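Keeping a small play table tidy, with walls that children cannot spoil
Last updated: 2024-05-07

In our flat in Rindville the children's table was for a long time the worst corner. Bricks went under the sofa, the soft toys were lying on the food side of the room, and the wall behind had marks of felt pen up to the height of a child's arm. My neighbour Samina Sandhu asked me to write down what I changed, so I put it here for her and for other people who have only one small table to work with.

Choosing the top

I prefer a pale top with a light marble pattern. A plain white one shows each crumb and each hair, and a dark one shows dust already by noon. With faint grey veins the small marks are not so easily noticed between two cleanings, but bricks in red, orange and yellow are still seen at once. This is useful in the evening when you look for the last one.

Wipe the top with a soft cloth, lukewarm water and one drop of washing-up liquid. Then go over it with a second cloth which is only damp, and dry it with a tea towel. Please do not use vinegar if your table is real stone, as it makes dull spots. On a printed or coated top you may use it, but try first in a corner.

Walls round the table

If you can put panels at the back and at both sides, do it. Bricks do not fall down on three sides any more, and you have only the front to watch. Our panels are 60 cm high. Cover them with wallpaper before you stand them up; when they are already standing, it is very difficult to smooth the paper into the corners.

A pattern with big flowers forgives a lot. Small finger marks disappear between the leaves, and if you must patch a torn place, you can cut out a flower from the leftover paper and paste it over. For this reason always keep at least half a metre of the roll. I wrote the batch number, 171, in pencil on the back of ours, and in July I was glad of it when I needed one more roll.
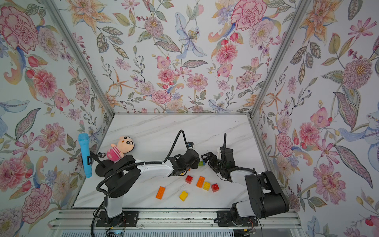
Large flowers on the walls, a pale marbled top, and a few bricks in the middle.

Paste wallpaper can be cleaned only very gently. Use a dry sponge or a piece of soft white bread, rolled into a ball, and press it on the mark. Do not rub. Vinyl wallpaper may be wiped with a damp cloth, from the bottom up, so that no dirty drops run over the dry part.

In the corners a strip of metal is worth the money. It covers the cut edge of the paper, where small fingers always begin to pull. At the back, where the wall meets the table, a thin strip keeps the crumbs from going down behind. Clean along it once a week with an old toothbrush.

Few toys at one time

Before, I put out the whole box and wondered why nothing was built. Now there is one soft doll, one toy for pretending (a microphone, a telephone, a small pan) and a handful of bricks. The rest stays in the cupboard and is changed on Sunday evening. My sister-in-law Ghazala Satti has 2,155 bricks at home from three older children, all sorted by colour, and she also brings out only one small bowl at a time.

Stand the soft toy and the microphone towards the back and leave the middle free for building. Tall things in front are knocked over by the sleeve.

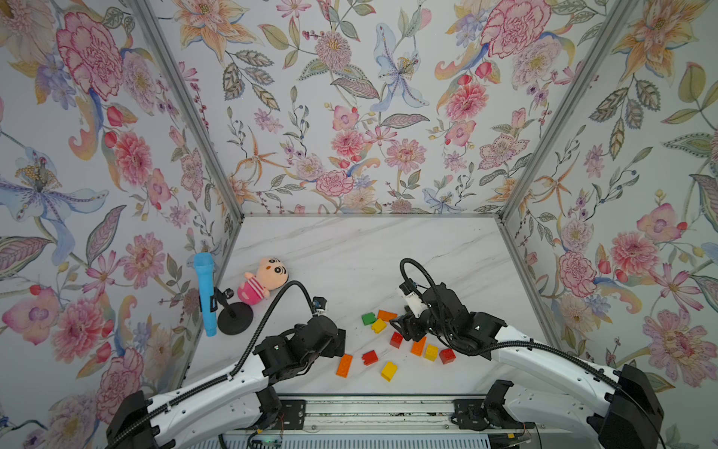 The bricks lie loosely scattered in the middle, with the flowered walls on three sides.

Washing the bricks

Plastic bricks can be washed in a bowl of warm water, not hotter than your hand can stay in comfortably. Put in a little washing-up liquid and leave them for ten minutes. Move them with your fingers, rinse in a sieve and spread them on a towel with the open side down. Turn them after one hour, because water stays inside the hollow part and begins to smell if they go wet into the box.

Do not put bricks with stickers in the water. Toys with batteries are wiped only from outside, with the cloth well wrung out.

Washing a soft doll

Look at the label first. If it may be washed, put it in a pillowcase, close this with a knot and choose the cold gentle programme. Striped clothes sewn on the doll can lose colour, so press a wet white cloth on them before the first wash. If the cloth takes colour, clean the doll by hand with foam only. Dry it lying flat, away from the radiator.

At the end of the day

We push all the bricks to the centre in one pile, then with a flat hand into the bowl at the front edge. The child can do this alone from three years. Wipe afterwards, never before, or you will wipe two times.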